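A Day with the Robots at Hirkent

Have you ever wanted to see a robot up close? Not in a movie, but a real one doing real work? On Sunday, September 5, 2021, the Hirkent workshop opened its doors to kids and their families, and we got to go in!

The first thing you notice is how quiet it is. Lots of us expected clanking and beeping. A robot arm mostly hums, a bit like a refrigerator.

Our guide was Olesia Moroz. She teaches robots how to pick things up. Sounds easy, right? Try this at home: put on thick winter mittens, close your eyes, and pick up a pencil. Now you know how hard it is for a robot! It can't feel the way your skin can, so people have to help it learn how tightly to squeeze.

Your hand has five fingers. The robot's hand, called a gripper, has just two. They slide apart to let something in between them, then close to hold on. And there's a small camera right by the gripper, so the robot gets a close look at whatever it's reaching for. Imagine having an eye on your wrist!

The jobs at the table were all about small parts, the kind that go inside machines. Small parts are tricky. If the gripper is off by the width of a fingernail, it can miss completely.
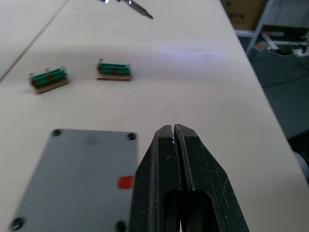 Olesia let six of us take turns steering the arm. You move it a little, stop, look, and move it a little more. My first try closed on nothing but air, and everybody cheered anyway!

If you go to the next open day, which is planned for June, bring your questions. Olesia loves the strange ones. Somebody asked her if a robot can be ticklish, and she thought about it for a good long while before she said no.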